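Section 3: Setting up the Rallis lap timer for your first session

You've charged the console, you've found somewhere for all the packaging, and now for the fun part! By the end of this section your skaters will see their lap times come up as they cross the line, and once they've had that there's no going back to stopwatches.

Allow yourself a quiet spell before the session starts. The timer works on any indoor oval, long or short, and one person can set it up.

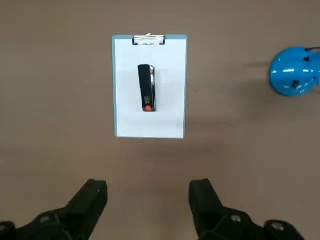

Words by the Bultia support desk, Skosamstead
Last revised 1 Apr 2020

3.1 Laying the loop

1. Unroll the loop cable alongside the finish line, outside the barrier.
2. Walk its full length and straighten any kinks by hand.
3. Feed the flat end under the barrier matting and out to the far side of the track.
4. Press the plug into the socket marked LOOP until it clicks. It's a lovely firm click, so you'll know!

Caution: Never run the cable over the top of the racing surface. A skate blade will cut it, and the skater may fall.

Note: If your rink has a loop already set in the ice, skip to 3.2. Most Olberg-type loops work straight away with the Rallis adaptor.

3.2 Pairing the ankle tags

1. Hold the PAIR key until the screen shows the word READY.
2. Bring the first tag up to the front of the console. Wait for the beep.
3. Type in the skater's number and press OK.
4. Do the same with the others. The standard kit has 12 tags, and they can be paired in any order you like.
5. Press PAIR again to finish.

Pairing the whole set takes around 90 seconds once you've got the knack, and younger skaters love having a go at it themselves.

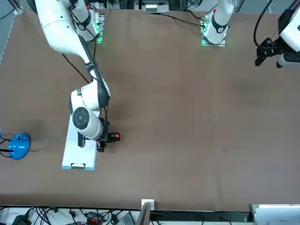

Fig. 2. Brown tabletop with white arms at its far edge.

3.3 Setting the lap and the gap

1. Go to MENU, then TRACK, and choose your oval.
2. Set the minimum lap. The console ignores any crossing that comes sooner than this, so a skater drifting about near the line won't fill your screen with nonsense.
3. For relays, switch on TEAM. Both skaters in an exchange are then logged under one number.
4. Send one skater round for two easy laps and check that both times appear.

Caution: Changing the oval wipes the unsaved laps in memory. Save first!

If the screen shows E466, the loop plug is not fully home. Push it in again and press OK. Code E562 means a tag battery is low; the tag will still last out a short session, but change the cell afterwards.

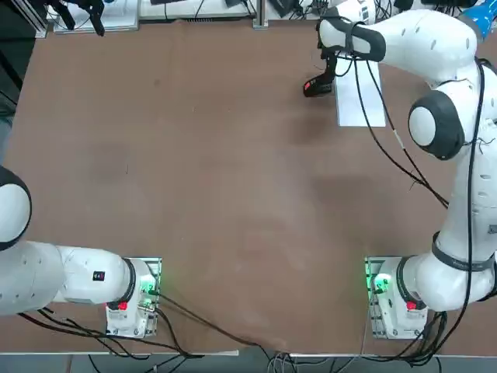
Can two skaters cross the line together and still get separate times?

Each tag sends its own signal, so the console logs both skaters even when they finish side by side. Make sure every tag is worn on the right ankle, facing outwards. For a race result, use the finish camera as well.

3.4 Packing away

1. Save the session and switch off the console.
2. Wipe the tags with a soft, dry cloth.
3. Coil the loop loosely and hang it up to dry before it goes back in the bag.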